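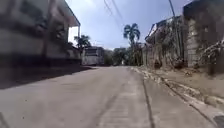 2 min read

The Pliltton clinic opened its second ward on a Tuesday. Nosipho Zwane had 11 beds and one working lift. She signed for the keys and put them in her coat.

The minister's speech ran long. Iason Psarras, the surgeon, left halfway through to scrub.
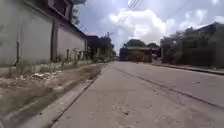 The First Patient

She was 38 and had come from Bilach by bus. Her name was Stamatia Triantafyllou, and she asked whether the band outside would stop soon.

"After the anthem," Nosipho said.
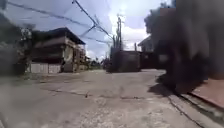

Who paid for the ward?

The town of Bilach did, with 3,000 small gifts.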